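Frequently Asked Questions: the Postus cloth-handling study

These questions came in after our paper was published in April. Answers were written by Nanami Minami and Vitalii Demchenko, with corrections from the other authors. Where two people asked nearly the same thing, we merged the questions.

What did the study test?

We wanted to know whether a policy for picking up and unfolding cloth can be trained only on recordings made by people using a hand-held gripper, with no robot present during collection. The trained policy then ran on a robot arm with the same style of fingers. We call the method Postus. The baseline, which we call Yatsenko in the tables, was trained on recordings made by teleoperating the arm.

How much data did you use?

The Postus policy was trained on 600 recordings. The test set was 254 trials on the arm, each starting from a crumpled cloth dropped on the table. Every trial used a cloth that did not appear in training.

What counts as a success?

The cloth has to be lifted, opened, and set down with all four corners visible from above. One fold smaller than a hand's width is allowed. Postus met this in 198 of the 254 trials. The scoring was done by Illia Pasichnyk and Aaliyah Chisholm, who worked separately and did not know which policy had produced the trial. Where they disagreed, the trial was scored as a failure.

Why were three trials dropped in Table 4?

Table 4 reports 251 trials because it breaks results down by first grasp point, and in three trials the depth log was missing. The final outcome of those three was still scored, so they stay in the main result.

Why does the first grasp matter so much?

Most failures started there. If the fingers close on several layers at once, the cloth comes up as a lump and the second grasp has little to work with. When the first grasp is on a single layer near a hem, the policy usually finishes the task. The hard case is a cloth bunched into a mound, with the hem running across the middle of the pile and folds on both sides of it. 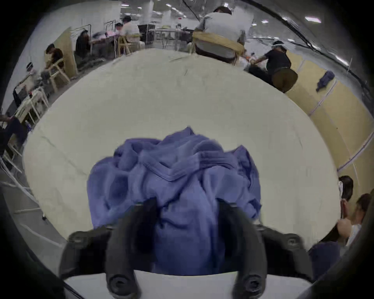 Vol. 7, No. 2, p. 31

With a purple cloth gathered up like this, the two fingers press into the folds and their tips are partly lost in the fabric. The policy gets the view from the gripper and has to work out the grasp from the creases and any hem it can find. Our labels for "hem visible" were made by hand from the gripper view, one label per grasp.

Did you record in a quiet room with one person at a time?

No. Recording was done in a shared room with other people at work. We did not blur or crop the background before training. In an early version we masked everything past the table edge, and the results on the arm got slightly worse. We do not have a good explanation for this. Section 5 gives both versions.

What view does the camera have?

It is a wide-angle view from the gripper. Straight lines near the border look curved, and we feed the picture to the network without correcting it. Hryhorii Demchenko tested a corrected version and found no gain, and the corrected pictures lost some of the table on both sides.

Does the color of the cloth affect the result?

We did not find a clear effect, but the test was weak. Very dark cloths were rare in training, and the few dark ones in the test set were also the thickest. Anyone who needs an answer on dark fabric should run their own trials.

Can I use different fingers?

Probably, if they are close in length and shape to ours. The finger drawings are in the Plustik folder of the release. We tried one shorter pair and had to collect new recordings before the policy worked with it. Changing the side mounts made no difference.

How long does a recording take?

A trained person needs about half a minute per cloth, including the reset. New people are slower at first. We threw out recordings where the fingers slipped and the person tried the same grasp again more than twice.

Does it fold as well as unfold?

No. The policy stops once the cloth is flat. Folding is part of the next project, Ikine, and there are no results to share yet.

Is the code available?

Training code and the trained weights are in the release. The raw recordings are not, because people other than the operators may appear in them. Requests for the processed version go to Aaliyah Chisholm at the contact address in the paper. Please say which split you need.

I found an error in the paper. Where do I send it?

Use the same address. One error is already known: in the caption of Table 2, the words "left" and "right" are swapped. The numbers in the table are correct.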